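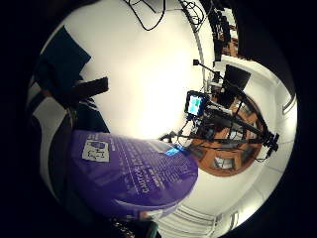

Wrist camera comparison, part two

The Zorkano fisheye has replaced the narrow lens on my hand-held gripper. I ran the same 60 grasps with each lens, same fingers, same mount, same operator. The only other change was the exposure cap, now fixed at 2000 microseconds.

The wide lens keeps the fingertips and most of the room in view through the whole approach. Tracking dropped out 2 times in the set. The narrow lens lost it on nearly every reach toward a blank wall, where it had no features to hold on to. Ceilings are still a problem. A bright white one pushes the middle of the image toward clipping, and auto exposure then darkens anything near the rim. Capping exposure helped a little.

The cost is resolution. Small text at arm's length was readable with the old lens and now mostly isn't. Straight edges need the full fisheye model; the standard five-parameter fit left bad residuals outside the central third. I recalibrated with the Gillerine board and kept 815 corner detections after throwing out the blurred ones.

Mass is up slightly, enough to feel by the end of a session. The Clurnanier mount needed a longer screw and a washer.

Next I want to repeat the set with the older parallel fingers, which sit lower in the view. Calibration files go up once I fix the naming.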